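How to clean and prepare a used refrigerator before you plug it in

When we moved to Derkcombe in November, we bought our refrigerator second hand from a man named Kováčik, who repairs kitchen machines in his garage. Since then I have prepared three more for friends, always in the same way. It takes one afternoon and almost no money.

Before you start

You need baking soda, dish soap, two soft cloths, an old toothbrush, a bucket and a vacuum cleaner with the narrow nozzle. I use the Zudurura brush set, but any small brush will do. Please do not use bleach together with vinegar or other cleaners.

Step 1. Let it stand

If the refrigerator traveled lying on its side, put it upright and leave it for the night. The oil in the compressor must flow back to its place. If it traveled standing, I wait until the evening and it was always enough. Keep the plug out of the wall during the whole cleaning.

Step 2. Choose the place

It needs air behind and above. Our small Flevberg manual asks for 98 millimeters at the back, which seemed to me a lot, but the motor is really quieter now than when I pushed it close to the wall. If your floor gets water in the winter, raise the refrigerator on something flat and solid and check it with a level. The front should be a very little higher than the back, so the door falls closed by itself.

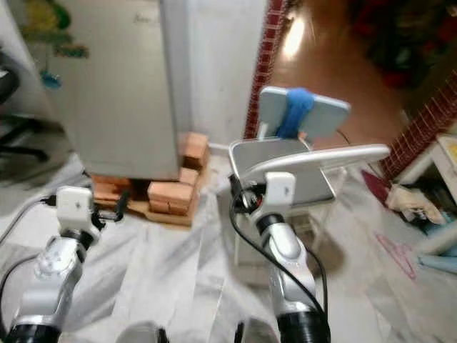
Is it safe to stand a refrigerator on bricks?

It can be, if the bricks are whole, of the same height, and stand on a hard floor. Push the refrigerator with your hand from every side before you load it. If it moves even a little, take it down and build again.

Step 3. Wash the inside

Take out everything that comes out: shelves, drawers, the cover of the vegetable box. Glass shelves should first come to room temperature, or they can crack in hot water. Mix two spoons of baking soda in one liter of warm water and wash from the top down. For yellow spots, make a thick paste from the soda, leave it on for half an hour and rub with the toothbrush. Old plastic will not become like new, and I have stopped trying.

Find also the small drain hole at the back wall. It is often blocked by old crumbs. A cotton stick and some warm water open it.

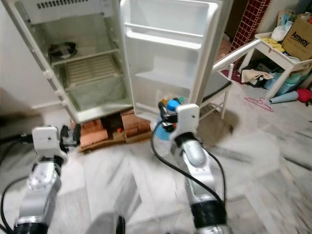
Dry every part with the second cloth and leave the door open for a few hours. A closed wet refrigerator gets a smell which is much harder to remove than the first one.

Step 4. Check the door seal

Put a sheet of paper between the door and the body, close, and pull. You should feel resistance. Repeat it in all four corners. Where the paper slides out easily, wash the rubber with dish soap and warm it gently with a hair dryer. A new seal for ours cost 42 dollars, so try the dryer first.

Step 5. Plug in and measure

Put a glass of water with a thermometer on the middle shelf. After one night it should show between 37 and 40 degrees Fahrenheit. Only then buy the milk.

Written by Iveta Malý. If you have a better method for the yellow spots, please write to me under the article.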